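2. Bedding Moisture and Overnight Ventilation

April
By the Hallovero Sleep Environment Group
Print | E-mail

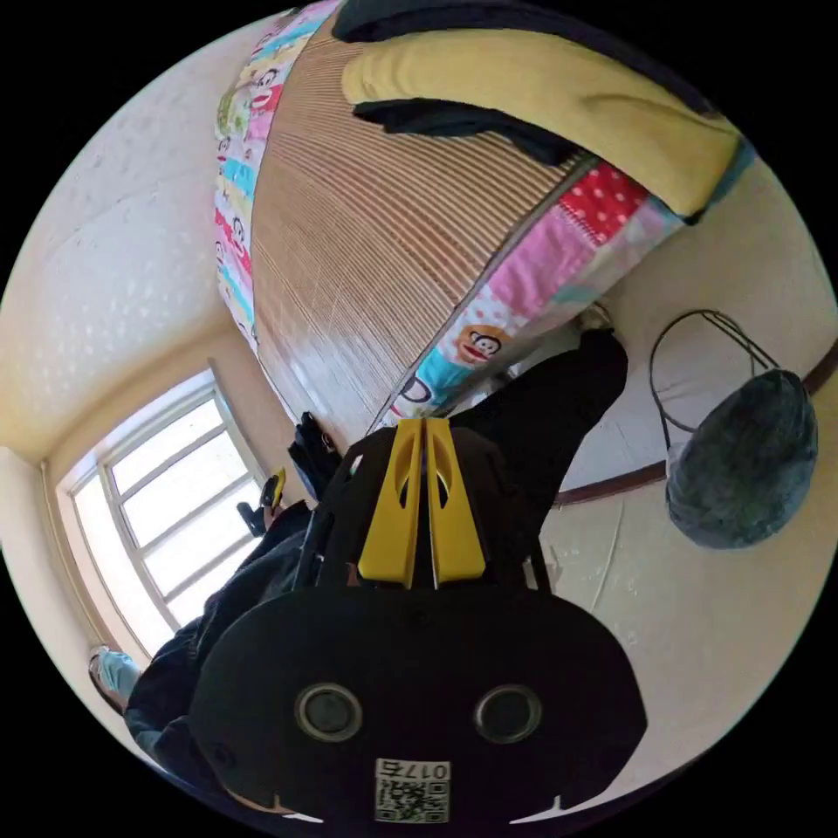
Figure 2. Bed at the Clavau site.

Moisture in bedding has mostly been studied in the laboratory, using heated dummies and sealed chambers. Field data are harder to obtain. Earlier work in Celtov, carried out in 2000, relied on a single reading per mattress taken in the morning, and the results varied so widely between homes that no clear link to room ventilation could be shown. The present section reports repeated readings from 25 bedrooms in Clavau and describes how bedding was handled between nights.

Each bedroom was fitted with two small humidity sensors. One was placed between the mattress and the bottom sheet at chest height, the other on the wall away from the window and out of direct sun. Sensors were checked against a salt solution before use and again at the end of the study. Two units drifted outside the allowed range, and their readings were dropped. The bedrooms concerned were kept in the room-level analysis but left out of the mattress-level one.

Households were asked to keep to their usual habits. Some made the bed directly after rising; others left the covers folded back until later in the day. This was recorded in a daily log along with window position, heating setting and any change of sheets. Logs were complete on most days, with gaps falling mainly on Sunday, when rising times were also less regular. We did not fill in missing entries.

Mattress humidity rose quickly after bedtime and then leveled off. The level reached depended more on the type of cover than on the humidity of the room — a finding that agrees with the Jin model for layered fabrics, although that model was built for outdoor clothing. After rising, beds with covers folded back dried faster than beds made at once. The difference was clear where a window had been open overnight and small where it had been shut.

Room ventilation alone explained little of the spread between homes. When it was combined with the time at which the bed was made, the fit improved, and adding mattress type improved it further. Heating setting had no effect that could be separated from outdoor temperature.

These results apply to one season and one type of housing. Body weight, night clothing and the number of sleepers were not recorded, and each is likely to affect the moisture load. Readings from the foot of the mattress were not taken. The following section treats the drying phase in more detail and sets out the method used to estimate drying time from the sensor records.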